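Progress report to the Mirkine fund, Zisolard chores project
Tuesday, June 2, 2020

Work since January has been on small tidying jobs: picking things up from a table and putting them where they belong. We planned 1,000 recorded runs by hand-held gripper and have 114 so far. Spending is on budget.

Soft items are still the weak point. The arm at Curell picks up a block well enough but often lets go too early.
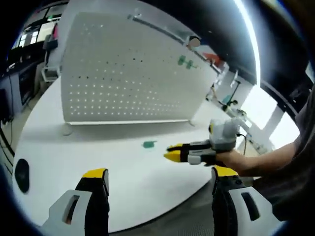
Wiping down and folding have not been started. We would not yet put a machine in a kitchen or a shop unattended. We ask for 6 more weeks on the present stage.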